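Updated Sunday, December 18, 2022. Replaces the August sheet, bin that one please. (N. Mansour)

## 4. Laying the tea table

Section 3 done first: table out, legs locked, top wiped. If the top's still damp, wait. Cloth goes on dry wood only.

### 4.1 What you need

- Brown cloth, the big one. Shelf tag 1237
- Cutting board, light wood
- Tray
- Cream cups from the Ghoneim box
- Lemon, knife, small plate for the ends
- Kettle and teapot (section 5, leave them in the kitchen for now)

The Trustum cups have the same size of foot but they're taller and they tip. Upstairs cupboard, leave them there.

### 4.2 Cloth

1. Shake it out in the hallway. Not over the table.
2. Lay it folded along the far edge, then pull it toward you. Two people is easier.
3. Smooth from the middle out, flat of the hand. Small ripples are OK. A ridge under the tray is not.
4. Check the overhang at the front. Should clear the floor by a good hand's width. If it drags, pull it back.
5. Tuck in the label. It always ends up at the front left corner, don't know why.

> **Caution:** no clips on the front edge. Sleeves catch on them and everything comes with it.

The cloth is cut for the 89 cm deep table. On the narrow one from Prudard, fold the back under, and do it before anything else goes on. Mahsa has tried it afterwards and does not recomend it.

### 4.3 Board and lemon

1. Board goes near the front, on the left. Long side whichever way fits, but square to the table edge if you can.
2. Wash the lemon. Warm water, dry it off.
3. Cut on a separate board in the kitchen if guests are already in the room. Otherwise cut it right there and wipe up.
4. Slices about as thick as a pencil. Thinner and they fold when you pick them up.
5. Ends on the small plate, take them away with you.
6. Put the slices flat on the board with a gap between. Only a couple out at a time. Keep the rest covered in the fridge and top up.

Note: pips out with the tip of the knife. A few left in is fine.

> **Caution:** the knife does not stay on the board. Back to the kitchen as soon as you've cut. Hazem's rule, and he checks.

### 4.4 Tray and cups

Tray next. Keep it clear of the board, you want room to get a hand down between the two. Cups go on one by one, don't carry the tray in loaded. Hold each cup low on the side and keep fingers off the rim.

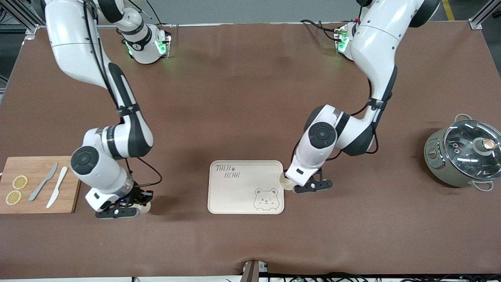 *Fig. 4-2. Brown cloth, board lower left with lemon slices, cream cup at the right edge of the tray.*

Set each cup down and then let go. Sounds obvious, but most of the chips in the Ghoneim set came from cups dropped the last half inch. Once it's down give it a light push. If it rocks, there's a wrinkle under the tray or a crumb under the cup. Lift, wipe, try again.

1. Start at the right edge of the tray and work in.
2. Leave a finger's width between cups.
3. Handles, if the cups have them, all face the same way. Mixed set, don't worry about it.
4. Chipped cup: out of use, even a small one. Goes in the box marked ANDHAM under the sink, Samuele glues what can be glued. Those don't come back for drinking.

Note: if a cup sits right on the lip of the tray, nudge it in before you leave the table.

### 4.5 Last look

Stand at the front, where a guest would stand. Then:

- cloth level at both ends?
- can you reach the lemon without going over the cups?
- any water spots on the cloth? Blot, don't rub
- knife gone?
- small plate gone?

Whole thing takes almost 25 minutes the first time, a lot less after that. If you're running late skip the overhang check, not the cup check.

### 4.6 If something goes wrong

**Cloth slides when you put the tray down.** Table wasn't dry, or it's been waxed. Take it all off and start at 4.2. There's a thin non-slip sheet rolled up behind the fridge, cut to fit, it goes underneath.

**Lemon looks dull or curled at the edge.** It's been out too long. Swap it. Old slices go in the water jug if they're still decent, otherwise compost.

**Tea or juice on the cloth.** Blot with a dry towel right away, then a damp one. Brown hides most of it but the sugar goes sticky. Full wash after every use anyway, cold, hang dry. No dryer, it shrank the last one.

**Tray doesn't sit flat.** Turn it around once. Still rocks, turn it over and look for dried-on stuff on the bottom. If the tray itself is bent leave a note for Sherif Bouazza and use the spare.

**Not enough cups.** Ask before opening the second box. Some of those are on loan and have to go back clean and in there own paper.

### 4.7 Clearing

1. Lemon first, straight to the kitchen.
2. Cups off the tray, again one by one. Stack no more than 5 high, with a napkin in between.
3. Tray.
4. Board: wipe, rinse, stand on its edge to dry. Never flat, and never in the sink to soak. Oil it if the grain looks pale and rough.
5. Cloth last. Gather the corners to the middle so crumbs stay inside, then shake it outside.

Wash the tray by hand. Put the cups back in the Ghoneim box only when they're fully dry, rims up, lid on loose overnight.

Kettle and teapot: go to section 5.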